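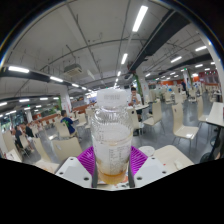

Handout 4: notes on the visit to Trarnmont

These notes cover the demonstration we saw at Trarnmont and should be read before the write-up is started. Khanyisile Adams led the visit and Neema Mabula gave the talk on grippers. Write-ups are due on 29th December.

What was demonstrated

The hand-held gripper has two fingers that close from either side. On the one in the picture the fingers are purple and ribbed, with a dark grey strip along each inner edge, and each finger stands behind a pale mounting plate with three screw holes. A person holds the tool and does the job by hand. The recording is used later to teach an arm the same movement.

The session was about picking up and clearing things people leave on tables. A clear bottle with a little liquid in the bottom is a harder object than it sounds. The walls let the background through, the ridges on the shoulder throw back the ceiling lights, and the liquid can shift when the bottle is tilted. Neema's advice was to grip low and keep it upright.

Points from the talk

Ribbed fingers bend round an object, so the force is spread over a larger area. Compare this with the flat steel jaws we used in August.

The set used for training at Trarnmont holds 2,918 recordings, nearly all of them short. The target is 3,000. Bad grasps are kept and labelled — they are not thrown away.

Recording in a busy place gives mixed lighting, people at other tables and chairs at all angles. A lab bench gives none of this, and an arm trained only at the bench tends to do badly elsewhere.

The Grimwood arm was shown after the break. It runs the Shezi planner, and questions about that should wait until Handout 5.

For the write-up

Keep to 2 pages. Explain how finger shape affects the grip on a smooth bottle, and say what you would record next and where. Sketches may be done by hand. The Iveo worksheet is optional, but Khanyisile will mark it if you attach it.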